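Sorting Cutlery in a Shared Kitchen
Octavio Henao and Elango Achari
Project report, 2 June 2022

3. Method

We wanted to know if a caddy on the table keeps cutlery tidier than a drawer. The shared kitchen in Etau House has one drawer for everything, and by October most of us had stopped putting chopsticks back with chopsticks. We spent 8 weeks on the drawer and then the same time on the caddy.

Each evening one of us wrote down whether spoons and chopsticks were mixed. Elango did most of the late checks. Forks were left out of the study, as the house owns very few of them.

4. Trial setup

The caddy has rows of round holes in its upper part and stands on a light gray base. For practice sorting we tipped spoons and bamboo chopsticks onto the red speckled table and put them away by type. Handles go down, so the bowls of the spoons stay on top.
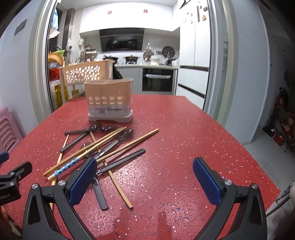 How should spoons and chopsticks be split in the caddy?
Keep spoons on one side and chopsticks on the other, with all the spoon handles pointing down.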